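The Night Guard

Rajeshwari Krishnan ground her teeth, and at forty-six she had finally been caught.

"There's a facet on number 3," said Dr. Güneş, from somewhere above the light. "Upper right, first molar. You could skate on it."

Rajeshwari made the noise that passes for conversation in a dentist's chair.

"Stress?"

She made the noise again, with more vowels in it.

Kevser Güneş had been her dentist for eleven years, and in that time had heard perhaps four complete sentences from her, most of them about parking. They got along very well. Dr. Güneş talked about her sister's divorce and the price of apricots, and Rajeshwari stared at the poster on the ceiling, a hot-air balloon over a valley, and felt that she was being a good listener.

The cure was a night guard. It would be made by a lab called Drurkance, out of something clear and hard, and it would cost $694, of which the insurance would pay 50. Rajeshwari asked whether that was 50 percent.

"Dollars," said the woman at the front desk, whose name tag said Vashisht and who had clearly had this talk before.

"My other choice is to keep grinding?"

"Your other choice is a crown. A crown is more."

Rajeshwari paid. She noticed that her jaw was clenched while she did it.

The guard came on 23rd September in a small blue case, the kind a child keeps a retainer in until the child throws it away with a lunch tray. Dr. Güneş pressed it onto the upper teeth, had her tap and slide on a strip of colored paper, took it out, filed it, and put it back. This went on for some time. When she was satisfied she handed over a mirror. Rajeshwari looked like herself, with a windshield.

"Wear it every night. Rinse it in cool water, never hot. Don't leave it where the dog can get it."

"I dode hab a dog," said Rajeshwari.

"Everybody says that," said Dr. Güneş, who was already washing her hands.

At home she stood at the bathroom mirror and practiced. She could say "mango." She could not say "statistics," and her work was mostly statistics. She called her mother, to get it over with, and her mother listened for a minute and asked if she was having a stroke or a boyfriend. 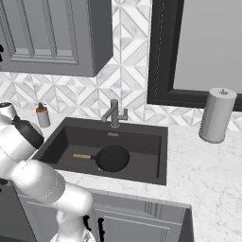
The kitchen, between meals.

The first week she took the guard out in her sleep. She would wake to find it under the pillow, or in a slipper, and once on the kitchen counter, where she had no memory of having been. The leaflet from the maker, Inero, said that some wearers needed an adjustment period. It also said the guard had been tested to 1000 hours of use, and she lay awake dividing by eight. It came to 125 nights. She would be through it before the end of January, and it was possible that thinking about this was bad for her teeth.

The second week it stayed in. She dreamed that she was chewing a very expensive steak that would not get any smaller.

By the third week she had started to look forward to it, a little, the way you can look forward to a seat belt. Ten o'clock, brush, floss (she flossed now, it was that kind of autumn), and then the small click as it went over the molars. After that she could not comfortably answer the phone. Her brother-in-law, who liked to call late about his plan to open a juice bar named Kikitz, got two rounds of "I cad talk, I hab by guard id" and took his plan to a cousin.

At her December checkup Dr. Güneş held the guard up to the light and turned it around. There was a groove worn into the right side, a good deep one.

"Look at that," she said. "That would have been your tooth."

Rajeshwari looked. She felt oddly proud of it.

"Anything new at home?"

Her mouth was, for once, empty. The light was off, the chair was still upright, and the balloon was hanging over its valley as usual. She thought about the juice bar, and her mother, and the spreadsheet due by five.

"Parking's gotten worse," she said.

"Terrible," said Dr. Güneş, and tipped her back.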